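Keeping food scraps out of the bin bag

Posted by Alun Foulkes, 8 July 2019

Peelings, tea leaves and stale crusts rot down into something useful if they get some air. In a tied bag at the tip they go sour and give off methane. We have composted ours at Lerham for 3 years, and these are the habits that stuck.

Keep a small lidded tub by the chopping board and empty it every other day in summer. A sheet of newspaper in the bottom soaks up the drips. Rinse the tub with cold water and leave the lid off until it dries.

Chop anything tough. Cabbage stalks left whole in December were still whole at Easter. Cut into 3 cm pieces, they go much faster.

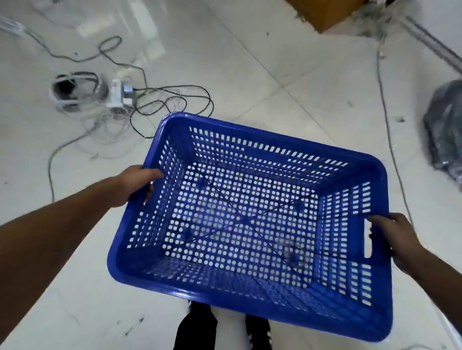 For every tub of scraps, add the same amount of torn cardboard or dry leaves. Egg boxes are good for this. Peel the tape off parcels first, as it never breaks down and you will be picking it out of the carrots.

Leave out meat, fish, cheese and cooked rice. They bring rats. Citrus peel is fine in small amounts.

If the heap smells, it is too wet. Fork in more cardboard and leave the lid propped open on a dry day. If nothing is happening, it is too dry, so tip on a can of water.

Ours is a 300 litre bin, plenty for two people. A family may want the 400. Stand it on bare soil so the worms can get in.

Coffee grounds can go straight in, filter paper and all.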